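Reviews > Cooling > Site visits

News Reviews Guides Forum Search

A day at the Loureiro fan plant

Loureiro makes case fans and CPU coolers for several brands, and since last year it has also sold them under its own name, Narier. I was invited to see the plant in August along with two other writers. Travel and lunch were paid for by Loureiro. They did not see this report before it went up.

We started at 8 in the morning in the molding hall. Blades and frames are made here from glass-filled plastic, and the impellers then rest on racks overnight before anyone touches them. Afonso Mendes, the production manager, said that early batches were balanced too soon and drifted out of spec once the plastic settled. Each impeller is now spun on a test rig and corrected with a dab of putty inside the hub.

Motor assembly is next door. The coils are wound by machine, but the bearings are still pressed in by hand on the larger models. I asked about sleeve bearings, which Narier still uses on its cheapest 120 mm fan. Mendes said they will be dropped when current stock runs out. He would not give a date.

The part I most wanted to see was the sound room. It sits on its own slab, and the background level is low enough that I could hear my jacket move. Afonso Macedo, who runs it, had the new Draltholm tower cooler set up with a 140 mm fan at 1,109 rpm. From a normal sitting distance I heard a soft rush of air and no motor tick. When he mounted the same fan behind a tight mesh panel, a low hum came in at once. He tests every model both ways, and I would like to see both numbers on the box. At present only the open-air figure is printed.

We also saw the life test cabinets, where fans run in heated air until they fail. A rival cooler from Riscombe was in there too, with its label left on. Macedo said it was doing fine.

After lunch there were 30 minutes for questions, mostly on prices. The Draltholm will cost more than the model it replaces, and the second fan will be sold separately. I walked back to the station on my own afterward.
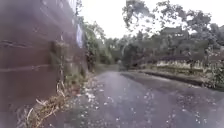 The lane, between the wall and the trees.

I have a Draltholm sample on the bench now. Testing will be done in a closed case as well as on an open frame, using the same paste and mounting pressure as in our last tower cooler group test. The review should follow once I have repeated the noise runs.

Contact us | Copyright | Back to top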